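How a Robot Learns to Pick Things Up

Picking up a toy is easy for you. Your eyes find it, your hand opens the right amount, and your fingers squeeze just hard enough. A robot has to work out each of those steps.

A company in Flanddale called Bimetti sells a kit named Clavura that helps robots do this job. Factories and warehouses buy it and add it to a robot arm they already have. It is not a toy, and it is not sold in stores.

What is in the kit?

The main part is a computer program. It looks at pictures from a camera and picks a spot to grab. The kit also comes with a box of 57 practice objects. Some are hard, some are soft, and some are very light.

Why so many shapes?

A block has flat sides, so it is simple to hold. A pipe that bends is harder. Shiny things are harder still — light bounces off them, and the camera can mix up the object and the glare. A metal bin makes this worse, as its floor and walls can shine too.

How does it practice?

The robot reaches into a bin, tries to grab something, and lifts. If the object drops, the program saves that try as a miss. Then it goes again. Soudabeh Kiani, who teaches people to use the kit, says one of her robots made 2,796 tries before she was happy with it. "The first 200 were mostly misses," she says.

Is it any good?

Pongsak Thaweesak used Clavura for 11 weeks in a warehouse that packs spare parts. He liked that it learned new shapes without much help. He did not like the setup, which took him two full days, and he says thin, flat things still give it trouble.

People stay out of the robot's reach while it is moving. They can stop it with a button if something goes wrong.

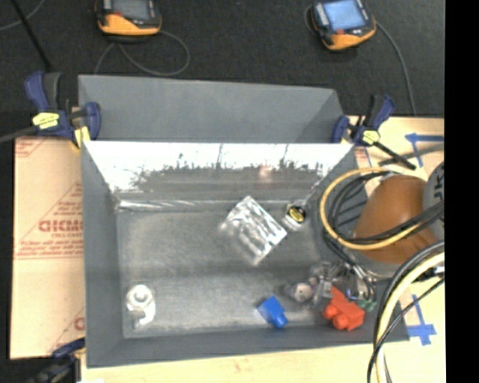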